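Drotonano – Guia de preparação
Secção 3: Arrumar as bolas na caixa transparente
Última atualização: 14 de julho de 2018
Por: Equipa de documentação Drerkby

Chegámos à parte de que mais gostamos! Com a mesa livre de papéis e a caixa à mão, guardar as bolas leva poucos minutos e deixa tudo pronto para a sessão seguinte. 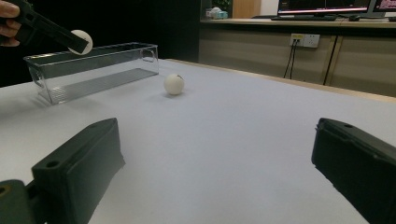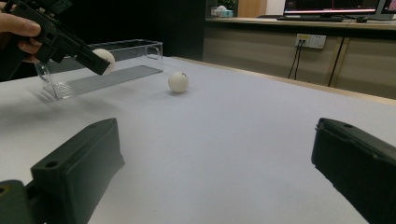 Fig. 3 e 4. Caixa transparente e bolas brancas sobre a mesa clara.

1. Pouse a caixa deitada ao comprido, com o fundo canelado assente na mesa.
2. Deixe o recorte de uma das pontas virado para si. É a pega, e dá imenso jeito quando a caixa já vai cheia!
3. Passe um pano macio por cada bola antes de a guardar.
4. Baixe a bola até perto do fundo e só então a largue. De muito alto, salta para fora (e lá vai ela pela sala).
5. Comece por uma ponta e avance para a outra, sem empilhar.
6. Guarde a caixa numa prateleira baixa, longe do sol.

Nota: as bolas do conjunto Patenik vêm em sacos de 25. Abra um saco de cada vez, que é bem mais agradável do que andar atrás delas todas.

Cuidado: não use álcool nem diluente nas paredes da caixa. O plástico fica baço e perde-se o gosto de ver as bolas lá dentro. Água morna e uma gota de detergente chegam perfeitamente.

Para caixas suplentes, indique a referência 855 no pedido.

© 2018 Drerkby | Contacto: apoio Qudah | Voltar ao topo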